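Kitchen and Prep Staff Meeting, Mindiditz Canteen
Minutes for December, typed up by Natalia Ochoa

Present: me (Natalia), Emil Hollenstein, Hermenegildo Orozco, Ezequiel Barajas, and Alvar Öberg from Fernbridge for items 2 to 4. We started at 2:15, after the lunch cleanup, and I apologize in advance for my note-taking, as I was also eating.

1. Last month's minutes
Approved. Ezequiel pointed out I'd written "dishwater" for "dishwasher" twice. Fixed!

2. Where we are with the arm
Alvar gave us the update. Fernbridge is still working in simulation, and nothing gets bolted down in our kitchen until spring at the earliest. They've run 869 practice rounds of simple counter jobs so far (picking up a piece of fruit, moving a roll, that kind of thing). Emil asked how many went well and Alvar said he'd rather send the full sheet than quote one number at us, which I thought was fair. Emil did not think it was fair and would like that in the minutes, so there it is.

Hermenegildo wanted to know if it can handle a full stockpot. Alvar said no, and they aren't planning to try. Heavy and hot things stay with us.

3. What happens to the early shift
This took most of the meeting. The plan from upstairs is that plating the cold breakfast trays goes to the arm first. We do 101 trays on a normal morning, and right now that's Ezequiel and Hermenegildo from 5:30. Ezequiel said he doesn't love getting up at four but he does love the early-shift pay, and he wants to know what becomes of it. I don't have an answer and I said so. I've asked for one in writing before the next meeting.

Hermenegildo brought up the part I keep thinking about too — the early shift is when we catch things. Bread that came in stale, a diet card that doesn't match the tray. If one person is standing there minding a machine, are they still checking the cards? Alvar said the checking would stay a person's job and should be written down as one. We all agreed it needs to be in the job description and not just "understood."

Emil is worried about hours more than tasks. He went through this at Valdovinos when they got the automatic slicer, and what he remembers is everybody's week getting chopped up into short shifts. He'd like a promise of no shifts under five hours. I'm taking that upstairs.

4. Counter layout
Alvar put the practice counter up on the screen so we could pick at it, and pick we did.
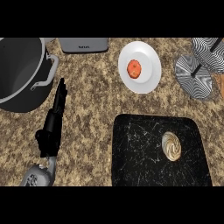

Practice counter, Fernbridge simulation: pot and plate at the back, cutting board up front, gripper empty.

Hermenegildo's first comment was that he'd never keep a pot that close to where he's reaching. Ezequiel liked the stretch of clear counter between the gripper and the board and asked if we could have that in real life, please. I said our boards are plain and our counter is steel, so would that throw it off? Alvar will have them try plainer surfaces too. He also wants one of us to mark out our reach zones with tape, and Ezequiel offered.

5. Training
Two places on the 13-hour course. Emil and Hermenegildo are going, on paid time (I checked).

6. Anything else
The walk-in door is sticking again. Emil will call.

To do
Natalia: early-shift pay and the five-hour minimum, in writing
Alvar: full results sheet, plainer counter and board
Ezequiel: tape
Emil: walk-in door

Finished at 3:15.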